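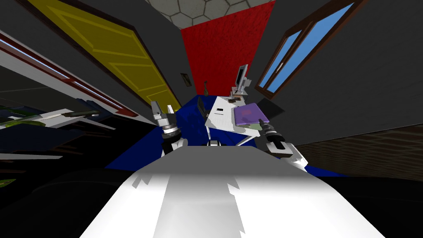

*Purple book, blue floor.*

## Flostden Reading Mat

I started sewing these in August for my own kids, and I've sold over 2,000 of them since! The filling is wool, the cover zips off for the wash, and it rolls up small enough for a closet shelf. 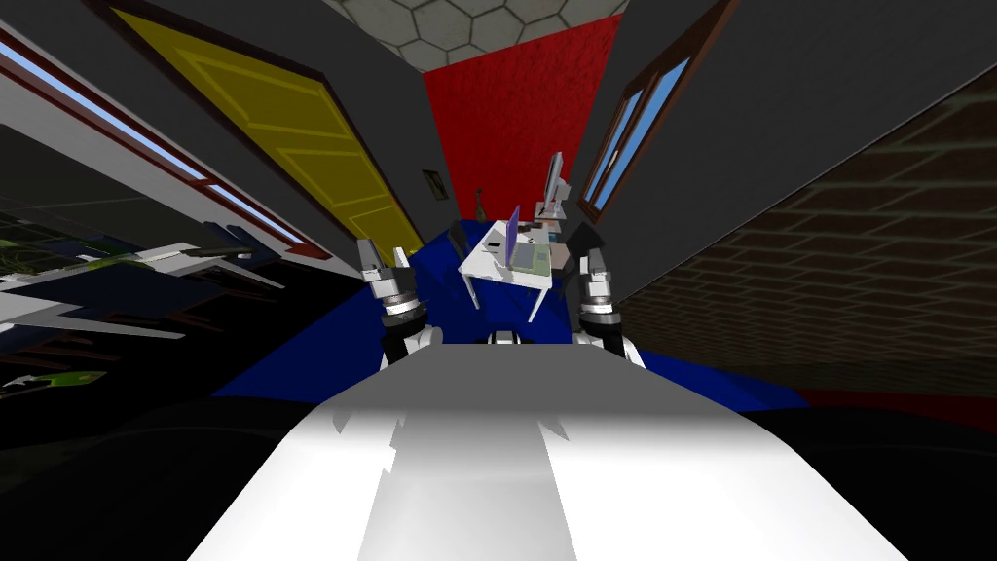 Covers come in 6 colors and ship separately — handy if you've got a spiller at home. My favorite is the deep blue, much like the big blue surface here, and it hides juice stains like a champ.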